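To: automation-kits list
Subject: Re: Zakura simulation package, request for findings before renewal

Members of the purchasing group wrote in September:

> Before the Stivmont license comes up for renewal, we would
> welcome a written account of the Zakura package. Please say
> whether the wrist view is good enough for grasp review, and
> what the service plan covers. Our Zevadbridge site needs 90 seats.

Our office has completed its review of the package. We ran 626 episodes with the standard parallel gripper and the household object set. Four wrist views follow.

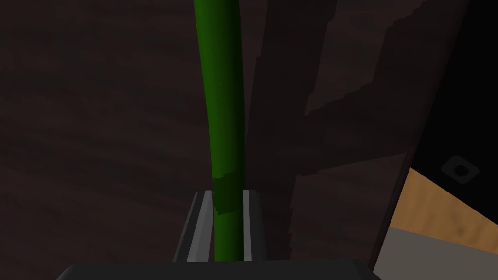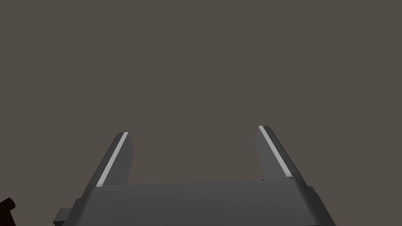 Fingers open, nothing held.
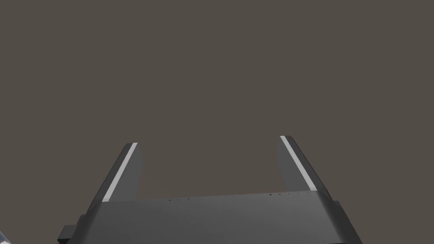
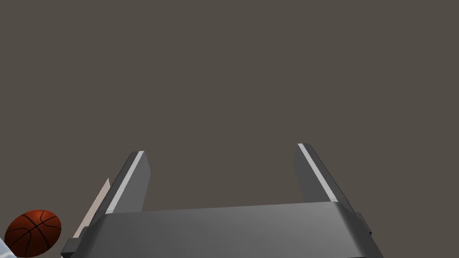
Basketball at lower left.

Tanui Evaluation Office

The wrist view is adequate for grasp review. In the first view the green stalk can be read clearly between the two fingers, and the pale strips on the fingers make the width of the opening easy to judge. Reviewers should note that the rendering is simple. Wood grain is shown, but some outlines in the first view are stepped, and the plain backdrop in the other three gives little help in judging distance. We advise sites to order the second camera option for any task that depends on depth.

Of the episodes submitted, 94 were returned by the service desk with comments. The comments were clear and the corrected files loaded without trouble. The plan covers replacement of object models and one update per quarter. It does not cover custom grippers, which are quoted separately.

The current offer is limited to 77 seats. Zevadbridge would therefore need a second contract, and we have asked Zakura to state in writing whether the same rate applies. Sites that wish to be included in that request should reply to this list by noon on the last working day of the month.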